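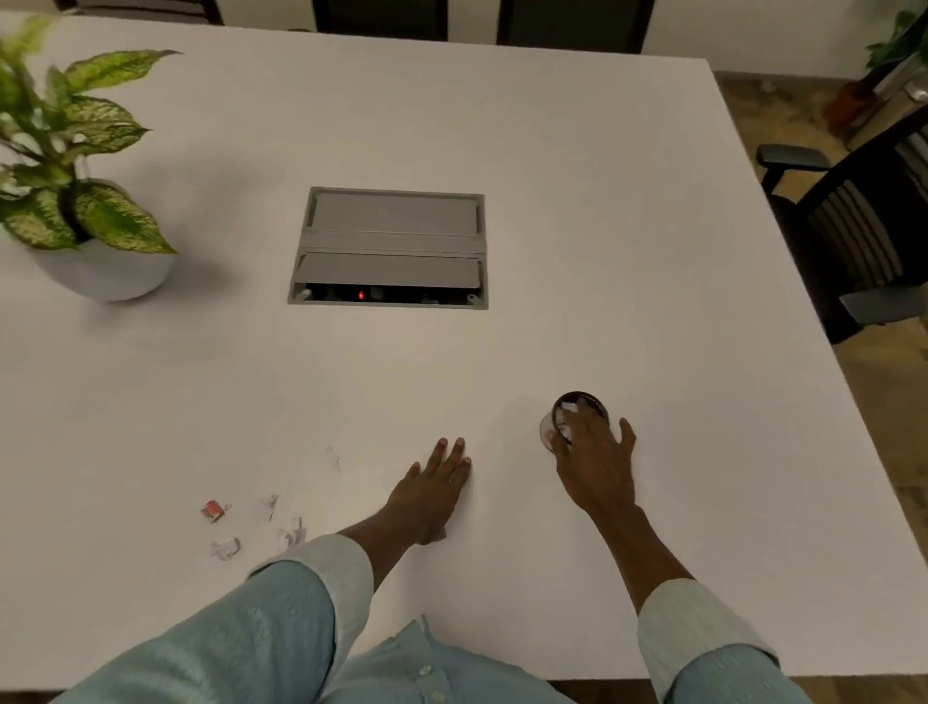
Unit 2 gripper entered open table power box during clearing run (report 2703)

Forums > Torvik Clearing Units > Faults and Safety > Report 2703

b_temba
16 October 2018

This notice is posted for all sites that operate Torvik clearing units on meeting tables with recessed power boxes. Unit 2 at our Grastley office is withdrawn from service until further notice.

During an evening clearing run, the unit identified the lower lid of a table power box as an item of litter and attempted to pick it up. The lid was standing slightly open, as lids of this kind often do. The left finger of the gripper passed under the edge and into the space above the sockets. The arm then tried to lift, reached its force limit and stopped. The sockets were live at the time. No person was touched and no one was hurt. One hinge was bent and the covering on the fingertip was cut.

Our tables are white, with a grey two-lid box set level with the top. The unit had completed 980 runs on them without an event of this type. The following measures apply at Grastley from today:

- Both lids are to be closed before a run is started.
- Power to the table boxes is to be switched off at the wall for the length of the run.
- Glassware is to be removed by hand.

I would be grateful for reports from other sites, including any in which the unit stopped without damage.

Beatrice Temba
Workplace Safety, Cidon

---

rowe_maint

Thank you for the notice. Our site recorded a similar stop in January. The unit approached a lid, made contact and stopped, and the finger did not enter the box. The event was closed as "object too heavy" and was not passed to Torvik. I will ask for it to be reopened.

May I ask why glassware is included in the measures? The report does not mention any.

---

b_temba

Glassware was added following a separate observation on the same unit. It placed its fingers too low on a clear cup and pushed it along the table before closing. The cup did not fall. I accept that this is a different fault and should have been listed separately.

---

p_shetty

I maintain the Sikgate controllers that these units run on, and I have read the log attached to report 2703. I do not agree that the lid is the main cause.

The object finder marked the lid as "paper, small" with low confidence. Under the standard settings, an item with that score is skipped. At Grastley the threshold had been lowered so that the unit would collect small scraps and torn wrappers, which it had been leaving behind. With the threshold lowered, a tilted grey edge with a dark gap beneath it will be accepted from time to time. The unit did what it was set to do.

My recommendation is to restore the standard threshold and accept that some scraps will remain for the cleaners.

Parvathi Shetty

---

b_temba

The threshold was changed on our site, and the change was approved. I do not dispute that. I do dispute the conclusion. A unit that works beside live sockets should not depend on a confidence score to stay out of them. The positions of the power boxes are fixed and known. They should be entered as keep-out areas, whatever the finder reports.

---

kestrel_ops

We use keep-out areas and support them in principle. There is one practical difficulty. The areas are stored relative to the table, and the unit locates the table by its edges. When chairs were pushed in close to one of our tables, the edge was read wrongly and every area shifted with it. The unit then cleared directly over a box that it should have avoided. Keep-out areas alone are therefore not sufficient, in our experience. We also require the power to be off.

---

rowe_maint

Switching off at the wall is not possible on our floor. The table boxes share a circuit with the room displays and the door panels. We would need an electrician to separate them, and the request would have to wait for the next budget.

Would a lower arm speed serve as an interim measure? We run at 400 mm per second.

---

p_shetty

A lower speed reduces the force on contact. It does not prevent entry into an open box. I would not treat it as a replacement for either of the other measures.

On the point raised by b_temba, I accept that a keep-out area should be in place. I maintain that the threshold should also be restored. The log shows four other low-score items accepted in the same run, and one of them was the leaf of a potted plant.

---

b_temba

The plant was not in our report, and I had not seen that entry. I will amend report 2703 to include it.

Sites that cannot switch off power to the boxes are asked to suspend runs on those tables. Unit 2 will not return to service at Grastley until the keep-out areas have been tested with the chairs pushed in. The threshold will be set back to standard for that test. Whether it stays there is to be decided with Torvik.

---

rowe_maint

Runs are suspended on our floor as of this afternoon. The January log has been sent to both of you.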